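Umo: a small collection of household dyeing recipes

README, last revised 19 August 2018

Hello, and thank you for downloading Umo. If you have come looking for a quick way to turn an old pillowcase a nice shade of yellow, you are in the right place, and if you have come looking for a tidy table of plant dye recipes to search and sort, you are in the right place as well, though you may have to be a little patient with us over the spellings.

What is in it

Umo holds 945 recipes for colouring cloth and yarn with plants, all of them things you could try in an ordinary kitchen with a big pot and an open window. They were copied out by hand from notebooks, club newsletters and loose sheets kept in the Somogyi papers, which is a run of boxes that came to the Inance craft library a good while ago and sat under the stairs for most of the time since. Nearly 700 of the recipes are for wool. The rest cover cotton, linen and silk, plus a handful for basket cane that we couldn't bear to leave out.

Files

recipes.csv has one row for each recipe
plants.csv has one row for each plant, with the common names we found and our best guess at the botanical name
sources.csv says which box and which notebook a recipe came out of
notes.txt is a long ramble about handwriting, and well worth a read if you mean to use the older recipes

Columns in recipes.csv

id: a plain number, never reused, even when we take a recipe out
plant: matches the name column in plants.csv
part: flower, leaf, bark, root, husk or whole
fibre: wool, cotton, linen, silk or cane
mordant: alum, iron, copper, tin, none or unknown
weight_plant and weight_fibre: both in grams, changed over from ounces where the writer used them
time: minutes at a simmer
colour_words: whatever the writer called the result, left exactly as written
source: matches sources.csv

A word about colour_words, as it is the column people write to us about most. We have not tried to turn these into proper colour codes. One writer's "old gold" is very likely another's "mustard", and there is a lovely run of recipes in the third box where every single result is called "pleasant". We did think about grouping them, and spent a good part of July trying, but in the end we liked the words better as they stood (do tell us if you make a grouping of your own, we'd be delighted to link to it).

Where it is thin

The writers were keen on yellow. Onion skins, weld, goldenrod, tansy, marigold, on and on it goes, and so 232 of the rows end in a yellow of one kind or another. Blues are scarce, reds are mostly madder, and there is hardly anything from trees apart from walnut and alder. Please don't take the balance of colours here as a fair picture of what people wore.

Times are shaky too. "Until the kettle has been filled twice" appears more than once, and we've left time blank in those rows and put the wording in notes.txt.
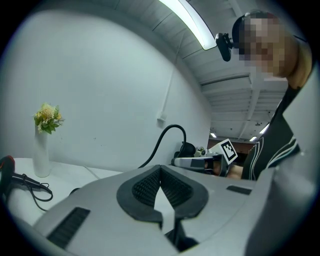
Yellow-cream blossoms in a white vase. The flowers are artificial.

Safety

Some of the older recipes call for tin or copper salts, and a few call for worse. We have kept them for the record, with "do not try" in the part of notes.txt that deals with mordants. Please use a pot that will never see soup again, keep a window open, and stick to alum if you are new to all this. It gives good clear colours and is much kinder to the wool.

Loading the files

Everything is plain text in UTF-8 with commas between the fields and double quotes round anything that has a comma inside it. Spreadsheets sometimes turn the ids into dates, which is maddening, so do set that column to text as you open the file.

Using and sharing

You may copy, change and share Umo as you please, for a class, a book or a blanket, so long as you mention Umo and the Inance craft library somewhere. The pages are hosted by Vovilent, and corrections can be sent through the form there. Please give the recipe id and, if you can manage it, the fibre you used.

Still to do

Finish the fourth box
Check the two plants both called "dyer's weed"
Add the cane recipes to the index in notes.txt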